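Tollia table wiping set - README

Last change: Jun 22, 2020
Maintained by Mansa Lamptey, Wellov
Questions about the staff notes: Heather Hapeta, Tendimness

What is in this folder

Tollia is a set of recordings of a robot arm wiping a table on which dishes and other things were left. It has 400 episodes. Together with the recordings there is a second part, which for us has the same weight: the notes from the people who clean tables for a living at the Echeverría canteen, operated by Tendimness. They told us how the work is done today, and what they expect and fear when a part of it goes to a machine.

Please read the section "Staff notes" before you use the recordings in a presentation. We had one case where a clip was shown with the text "no cleaners needed", and the people at Echeverría saw it. This was not our message and it made the next visit difficult.

Folders

episodes/ - one subfolder for each episode, numbered
notes/ - staff notes in text form, without names
tasks.csv - which episode belongs to which task
shifts.csv - the daily plan of the canteen before and during the trial weeks
known_problems.txt - read this if your numbers look strange

Each episode folder contains the camera video, the joint positions of the arm and one line of text with the instruction. Joint positions are stored at 10 Hz. The video has a higher rate, so you must match them by the time stamp and not by the row number.

Tasks

wipe_free - the table has a free area and the arm wipes only there
wipe_between - the arm wipes between things and must not push them
wipe_edge - the arm wipes along the border of the table
move_then_wipe - a thing is moved first, then the place under it is wiped
stop_early - the operator interrupts the episode on purpose

The last task was asked for by the canteen staff. They wanted to see that the arm stops when somebody says stop, also in the middle of a movement. We first thought this is obvious and needs no recording. After the first visit we changed our opinion.

Where it was recorded

All episodes are from the Wellov workshop, on a white table. No episode was recorded in the canteen during opening hours, and there are no guests in the data. In the canteen itself we made only demonstrations, with the chairs moved away, and these are not included.

The things on the table are dishes, bottles, and toys in the form of food. Toys are easier than real food because they do not become bad over the day. This is also a weakness of the set. A real table after lunch has rice, spilled soup and wet paper napkins, and Tollia has very little of it. If you train only on these recordings, do not expect that the arm will handle a table with soup on it.

Staff notes

Heather Hapeta talked with 5 members of the cleaning team, each one alone and in paid working time. She wrote the notes by hand and each person read them again before we typed them. Two people asked to remove a sentence, and we removed it.

We give a short summary, but the full text is better.

Wiping is the part of the work that nobody in the team would miss very much. It gives pain in the shoulder, mostly on the long tables near the window, where you must reach far. One person writes that after the lunch shift she cannot lift her arm to take a jacket from the hook.

Sorting what is left on the table is a different matter. The team looks at each thing and decides: trash, kitchen, lost property, or "the guest is coming back". A jacket on a chair and a half full glass means that you do not touch this place. Several people wrote that a machine will not see this, and at the moment they are right. Tollia has no labels for it. In all episodes the instruction says which area to wipe, and the decision was already made by a person.

Then there is the time between. When the wiping is finished, the team has some quiet minutes for talking, drinking water, and asking each other who can change a shift. The first plan from Tendimness used these minutes for a new duty, watching the arm. The staff did not agree, and I think they had good reasons. Watching a machine looks like rest from the outside, but you cannot talk with your colleague at the same time. In shifts.csv you can compare the first plan with the corrected one, where the watching has its own time and its own break.

Who has the stop button was also discussed. In the corrected plan, the person on shift has it and does not need to explain later why it was pressed. The count of stops for each person is not recorded, neither by us nor by Tendimness.

What changed at the workplace

The trial plan ran for 5 weeks. No job was removed in this time, and the number of hours for each person stayed the same. What happens after the trial is not decided, and we can not promise it in a README. Tendimness will speak with the team again in August.

The new work which came with the arm is small but real. Somebody must change the cloth, put it in the wash, check that the holder sits tight and clear the cables from the walking path. In the beginning we did not write this work down anywhere, and it was done by the person who happened to be near. Now it is in the plan as "arm care". If you make a similar project, please put such work in your plan from the first day.

Known problems

Some episodes of wipe_edge have a jump in the time stamps. They are listed in known_problems.txt.
The cloth sometimes folds under the holder. We kept these episodes, because the fold is also common when people do it.
The instructions are only in English. The team at Echeverría uses other languages too, and a real system should understand them.
The word "clean" in the instructions means only "was wiped". We did not measure hygiene.

Use and limits

You can use the recordings for research and for teaching. Please do not use the notes to calculate how many people a machine can replace. The persons who wrote them gave permission for a different purpose, to explain their work to those who build the machines. If you quote a note, quote the whole paragraph.

If you find a mistake, write to Mansa Lamptey with the episode number. For the notes, corrections from the staff go first and we change the file without discussion.

To start, I recommend that you open a few episodes of wipe_between and only watch them before you train anything. The distance between the cloth and the dishes is the thing to look at - in a canteen this is where a glass falls.
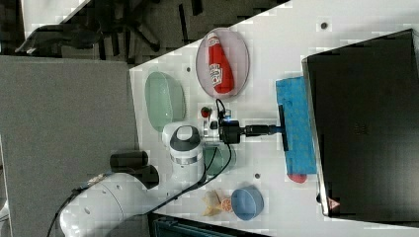 When you have watched them, read the note number four in the notes folder, where a member of the team explains how she holds a plate with one hand and wipes with the other. The arm in this set has no second hand, so move_then_wipe is always slower than her way. Please keep this in mind if you compare times, and write in your report which of the tasks you used.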